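What an Open Day Should Show

When the Tungate training center opened its doors on a Friday in November, 37 visitors came to see how household tasks are taught to machines. Most had expected a polished performance. They were given a working session, and I believe the organizers were right to offer one.

The session concerned laundry. Staff used hand-held grippers, closing the fingers on a garment by hand while the tool recorded each movement. Agustina Espinoza, who led the demonstration, told the group that a folding task may be repeated 50 times before the recordings are considered ready for use. Several guests found the pace slow. That slowness deserves to be seen by anyone who votes on public money for automation, or who expects a helpful machine in the home by next year.

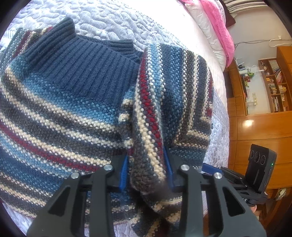
A hand-held gripper holds the cuff of a striped turtleneck sweater during the folding exercise.

A knitted sweater is a demanding object. It stretches, it bunches, and it seldom lies the same way twice. People who fold one each week give the matter little thought. Watching the task broken into single grips and releases, visitors could judge for themselves how much skill is hidden in ordinary housework, and how far the field has yet to go.

Some in the industry hold that unfinished work should stay behind closed doors. The Rirnamen showroom, which I visited earlier in the autumn, takes that view. Its program lasted 19 minutes and allowed no questions. I left with a brochure and very little understanding.

Tungate set aside an hour for questions, and the staff answered plainly, including on wages and on who owns the recordings. Their answer on ownership was incomplete, and the center should publish its policy in full before it receives the public again. The format itself should be kept, and other centers in the region would do well to adopt it.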